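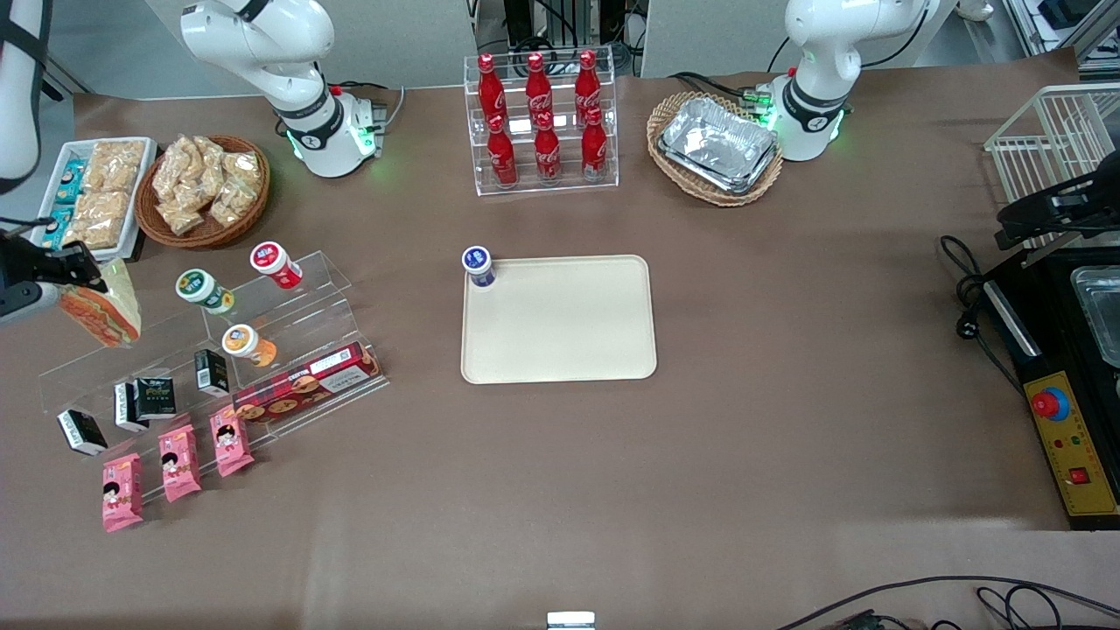

Packaged snacks, lidded cups and a wrapped sandwich share a brown-covered table. A tiered stand keeps small cartons in view.

The refreshment table is among the smallest items in the budget of any meeting venue, and among the first that visitors mention afterward. At the Jamstead conference house in Flerivcombe, which has 26 meeting rooms, the arrangement of that table is now set out in a written standard of two pages.

The standard was prepared by Adelino Carvalho, head of guest services, after a review of how food was offered between sessions. The review found that most rooms received the same goods in the same quantity, set out in whatever order they had been unpacked. Guests at the front of the line stopped to search, and those behind them often returned to their seats with nothing.

"People have a short break and they want to see what there is," Mr. Carvalho said. "If a package is lying under another package, it may as well still be in the storeroom."

The revised approach begins with height. A clear tiered stand allows cups and cartons to be seen over the goods placed in front of them, and it takes up less of the table than a row of separate dishes. Lidded cups go on the upper tier. Smaller packages are set on the lower levels, where they can be picked up without reaching across anything else.

Containers are chosen according to what they hold. Boxes and flat pastry packages suit a rectangular tray, where they can be lined up along the sides. Bagged snacks do not stack well and are better heaped in a round wicker basket. The standard advises against mixing the two, as soft bags tend to slide over the boxes and hide them.

Long cookie boxes present a particular difficulty. They are too wide for most trays, and when stood on end they block the view of everything behind. The house lays them flat, with the printed side facing up.

Sandwiches are handled separately. Clear wrapping is preferred so that the filling can be judged at a glance, and a printed list of ingredients is available at every table. Sandwiches are brought out no more than 30 minutes before a break and are taken back to the kitchen when it ends.

Deliveries are received from Vieira, a wholesaler in nearby Mernham, and are checked on the Saturday before each working week. In May the house served 581 guests under the new arrangement. Staff reported fewer unopened packages returned to storage, although cookies continue to run out ahead of everything else.

The standard will next be extended to the evening rooms, where hot drinks are served from a separate counter and table space is more limited. Mr. Carvalho expects to order a narrower stand for those rooms.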